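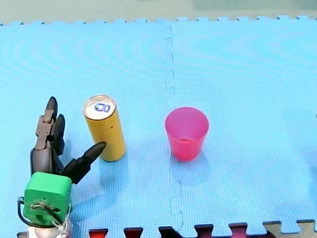
The Songs We Skip When Company Comes

A new survey of home listening finds that most people edit their music for guests, and that many would rather have silence at dinner than explain a playlist

293 Shares
2 Comments

The private music collection used to stand on a shelf in the living room, where any visitor could read the spines. Most of it now sits on a phone, out of sight, and the question of what a household listens to has become harder for an outsider to answer. A study commissioned by the audio company Tresent set out to ask it directly. Its findings cover what people play alone, what they play for others, and how far apart the two have grown. 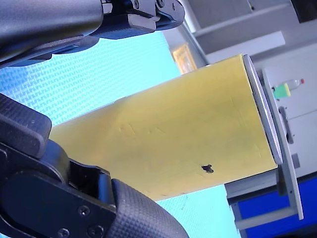
Wekberg, 2/12/26 – The survey questioned 3,000 adults who own at least one wireless speaker. Respondents were asked to name the last album or playlist they had chosen while alone at home, and then the last one they had chosen with a guest in the room. In the majority of cases the two answers had nothing in common, whether in artist, decade or style.

Film soundtracks, holiday music played out of season and songs remembered from school dances were the kinds of music most often kept for private hours. Jazz and acoustic guitar were the usual choices when visitors were expected, including among people who said that they did not especially like either.

"The host is choosing on behalf of a room, and the host knows it," said Amândio Vilela, who directed the study for Tresent. "Many of our respondents described the choice as a courtesy. A smaller group described it as a worry. We had expected those proportions to be the other way around."

The worry was most pronounced among respondents in their thirties, who were the likeliest to admit that they had cleared a listening history or hidden a playlist before handing their phone to someone else. Respondents over 60 reported the least concern. Several in that age group wrote in the comments section of the questionnaire that their guests were welcome to bring their own music, or to go home.

Katsuhiko Ishida, a lecturer in popular music at the Teixeira Institute, was invited to review the results before publication. He advises some caution. The survey relied on what people remembered playing, and memory tends to be kinder than a listening record. He also notes that the sample was limited to owners of a particular type of equipment and left out those who still listen mainly to the radio.

"Radio listeners are in a different position," Mr. Ishida said. "Someone else has made the choice. If an embarrassing song comes on, the listener may enjoy it and blame the station."

The study also looked at volume. Respondents who lived with other people turned the music down an average of one step when a favorite song began, a habit that Mr. Ishida considers the most interesting result in the report and one that deserves separate study. Those who lived alone turned it up.

Headphones complicate the picture. They allow a person to listen to anything in company, but respondents were divided on whether it is polite to wear them at home. Couples who had agreed on a rule – no headphones at meals was the most common – reported fewer disagreements over music than couples who had not discussed the matter.

At Mimham, a listening café a short walk from the Wekberg ferry landing, owner Joaquim Bragança has followed a policy of his own for several years. Customers may request any record in the house, and the title is written on a board beside the counter. The name of the person who asked for it is not. Requests for ballads rose noticeably after names were dropped, he said, and have stayed high.

Tresent intends to repeat the survey next February with a wider sample that will include radio listeners. The full report, with the questionnaire and a note on method, is available from the company on request.

Share this article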